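Rendura: a festival calendar for slow travellers

README and data card for the village festival files

Rendura is a set of plain files listing small-town festivals you can turn up to without a ticket, a tour or much of a plan. Processions, bread fairs, boat blessings, bonfire nights, the day they carry the cheese up the hill. If a place shuts its main street and sets out long tables, we want it in here!

I started the list for my own holidays, after missing the lantern walk at Ikville by a single evening and having to make do with the clearing up (which was quite jolly in its own way, but still). The dates were on a poster in the bakery and nowhere else. Since then it has grown into something other people plan trips with, and I couldn't be happier about that.

Gaetano Farina, keeper of the files

What you get

337 festivals in 40 towns, with 887 separate dated events under them. A festival may be one afternoon or a whole week, so events are kept in their own file and point back to the festival they belong to.

festivals.csv - one line per festival, with its name, town, season and a short note
events.csv - one line per dated event, such as a procession, a market or a supper
towns.csv - one line per town, with the nearest station and the usual way in from there
words.csv - a little glossary of local words that appear on posters
notes folder - longer write-ups in plain text, for festivals someone has been to and felt like writing about

Everything is UTF-8, separated by commas, with the column names in the first line. It opens happily in any spreadsheet. 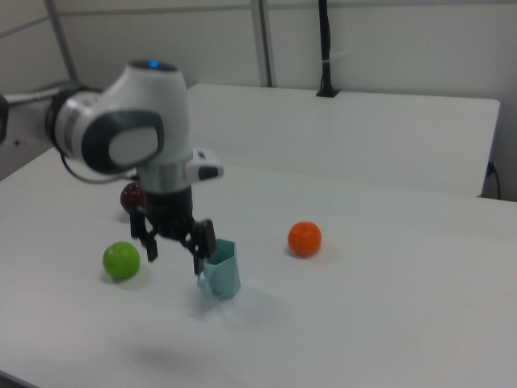

Columns in festivals.csv

id - short code that never changes, even if the festival changes its name
name_local - the name as it is printed on the posters
name_english - a plain translation, left blank where a translation would only be silly
town - matches the town column in towns.csv
season - spring, summer, autumn or winter
date_rule - how the date is worked out each year (see further down)
food - what you are likely to be eating
noise - from 1 to 5, where 1 is a hymn and 5 is cannon
note - anything else, up to a couple of sentences

The noise column was added for a friend's dog and has become the one I get most letters about. Please do use the top score if there are fireworks in the street itself. Fireworks over the water usually get one less, unless the harbour is narrow and everything echoes, as at Costa, where I'd happily score the echo separately.

Columns in events.csv

event_id - code for the event
festival_id - the festival it belongs to
date - the date it took place or is announced for
start - local time, twenty-four hour clock, as announced
where - square, church, quay, field or whatever the poster says
source - poster, parish sheet, town website, visitor
moved - yes if the event was shifted for weather

Start times deserve a word. They are the announced ones. A procession announced for six may well set off when the band has finished its coffee, and that is part of the fun. Don't plan your last train around it.

Date rules

This is the bit that took the longest and the bit I'm proudest of. Many festivals don't have a fixed date, so storing last year's date is no use to anyone. The date_rule column holds a short phrase instead:

fixed - same day of the month every year
easter plus n, easter minus n - counted in days from Easter
weekend after - the weekend following a named saint's day
harvest - decided late, when the crop is in, so check locally
tide - decided from the tide tables, boat blessings mostly
ask - we have never worked it out and would love some help

If you're writing a script to make your own calendar, treat harvest, tide and ask as unknown and leave the date empty. A wrong date is much worse than a gap when somebody has booked a room on the strength of it.

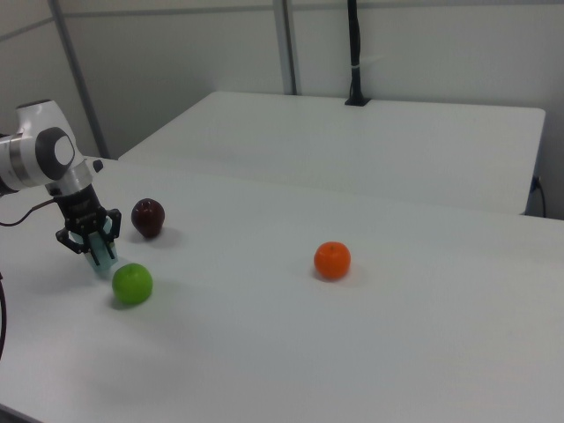 White robot arm with a black gripper, two apples on the table.

Where the entries come from

Mostly from walking about and reading walls. Posters are the best source by miles. Parish sheets come second and are wonderfully exact about times, though they leave out anything to do with beer. Town websites are fine for the big summer weeks and patchy for the rest of the year. Visitors send in corrections, and these go in marked as visitor until a poster or a sheet backs them up.

Spellings follow the poster. Where two posters disagree, and they do, the older spelling goes in name_local and the other goes in the note. In Nuststead the bread fair has been spelled two ways on opposite sides of the same square, and I have grown fond of both.

Things this set is not good at

It leans heavily towards food. I can't pretend otherwise, I follow my nose. Sporting events are thin, and so are indoor concerts. Winter is under-represented because the hill roads are slow then and I don't drive. Very small hamlets are missing unless they share a festival with a bigger neighbour.

There is nothing on prices. Stalls change them every year and most of the suppers run on a donation box anyway. There is nothing on hotels either, though the notes folder has kind words for a few guest houses that let people leave a rucksack after checking out.

Access is recorded only where we know something solid: steps up to a chapel, a level quay, a cobbled lane that would be miserable on wheels. A blank means we don't know, so please don't read it as fine. If this matters to your trip, ring the town office. They are generally delighted to be asked.

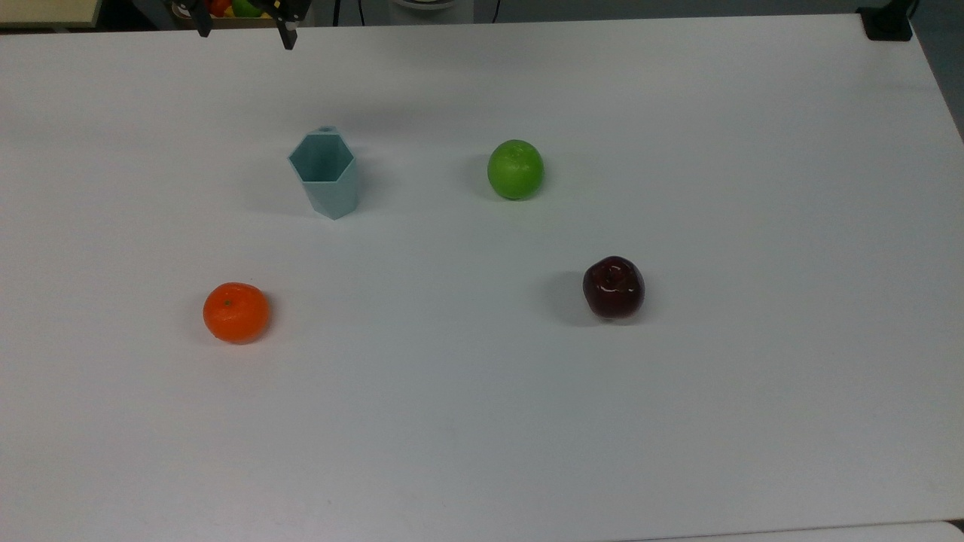
Nuststead, 11/21/18

The autumn update is in, and it's a big one! Every town has had its station details checked, and the bus connections for the upper valley have been rewritten from the new timetable. The boat blessing at Costa has moved from fixed to tide, which explains why it seemed to wander about in earlier versions. Ikville now has its lantern walk and its chestnut supper as two festivals with separate ids. They used to be one entry, and people kept arriving hungry on the wrong night.

Also in this update:

words.csv has new entries for pastry, of which there can never be enough
the moved column has been filled in for past events wherever a poster had a sticker over the date
duplicate entries for the spring flower carpets were merged, with the old ids listed in the note
a stray tab in towns.csv that upset some spreadsheets has gone

The next update is planned for April, in good time for the first outdoor suppers.

Using the files on a trip

My own method, for what it's worth. Pick a town with a station, filter events.csv for the days you're away, then look at towns one or two stops along the line. You'll nearly always find a second festival that you'd never have gone looking for. Print the list, because signal is poor in the valleys, and leave a margin for writing on. Bring a cup, a napkin and small change. If there is a long table with a gap in it, ask before you sit down, and then stay for the singing.

For planning on a phone, the season column is the quickest filter. Sorting by noise is good too if you have small children with you, or if you are hoping for cannon.

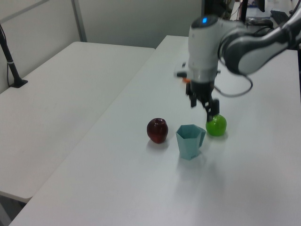

Can I put the dates in my own walking club newsletter?

Please do. Copy whatever you need, mention Rendura somewhere on the page, and add a line asking readers to check the date locally before they travel.

Is there a map?

There are no coordinates in the files at present. The town names match the station names wherever the two are the same, so any rail map will get you close, and from the station you can usually follow the brass band.

Sending corrections

A photo of a poster is ideal, with the whole date showing. Failing that, tell us the town, the festival and what you saw, and say whether you were there yourself or heard it from somebody. One festival per message makes it much easier to file. If you've been somewhere that isn't listed, send it even if you only have the name and the month, and put ask in the date rule.

Longer write-ups are very welcome for the notes folder. Tell us what you ate, where you stood for the best view and which way the crowd goes afterwards. Please leave out the names of private people unless they have said they're happy to be in it.

Reuse

Free to copy, change and pass on, with credit to Rendura. The write-ups in the notes folder belong to the people who wrote them and carry their initials at the foot, so keep those initials on if you reprint one.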